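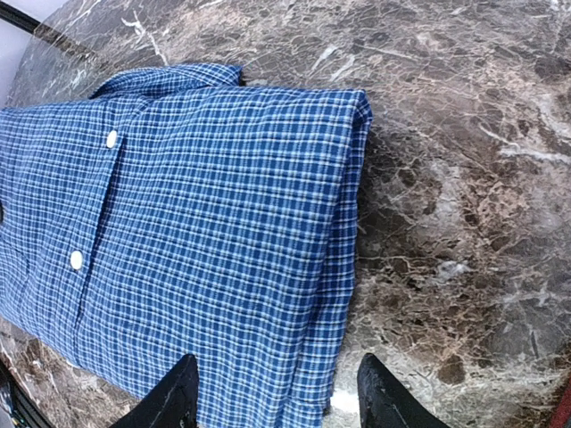 Home Articles Issues Authors Search

11 min read

4. What people meant by "ironed"

I went into the Utergate interviews thinking ironing would be my easy topic. Everybody knows what ironing is, right? I had a neat little block of questions (how often, which clothes, who does it) and I figured I'd be through it before the tea got cold. By the second household I had thrown most of the block away, and this section is about why.

The trouble is the word. When I asked Chepkoech Odera how often she ironed, she told me "every day" and then, a few minutes later, that the iron had been in a cupboard since May. I must have looked confused, so she laughed and showed me. She takes a shirt off the line, shakes it hard, lays it on the table and goes over it with the flat of her hand, long strokes from the collar down. Then she folds it and puts something heavy on it. That was ironing! She had the same word for it as for the thing with the plug, and so did her sister, and once I started listening for it I heard it all over the Mwakalinga side of town.

So I split my notes into hot pressing and hand pressing, and went back over the recordings with that in mind. Hand pressing kept showing up in places I had marked as "doesn't iron." People talked about it with real pride, too. They had opinions on which way the buttons should face, on whether sleeves go behind or across, on cotton versus blends. One man in Cesirholm spent most of our conversation on collars alone. He felt that a shirt folded with the collar standing up a bit could go straight to work in the morning, and that a flattened one was already ruined, whatever you had done to the rest of it. A plaid button-up, folded with its collar uppermost (Figure 2), is the kind of bundle he was talking about.

Pattern came up more than I expected. Several people told me checks are forgiving because small creases get lost in the lines, while plain white shows everything. Others said the exact opposite, that a check gives you away if the fold isn't straight with the squares. I don't think I can settle that one, and I've left both views in the coding.

Cost matters here, of course. Power was expensive during my fieldwork and a few households were open about rationing it, with the iron the first thing to go. But I'd be careful about reading hand pressing as just a poor substitute for the hot kind. Odera had a perfectly good iron and money for the meter. She said heat made her husband's shirts shiny at the elbows, and anyway she liked doing it by hand while the radio was on.

Figure 2. Folded button-up shirt in blue and white plaid.

All of this makes me nervous about older surveys that ask one yes-or-no question about ironing and build a whole picture of housework on the answer. My own pilot form did precisely that, and I come back to what it missed in Section 5, where I look at who gets taught to fold and at what age.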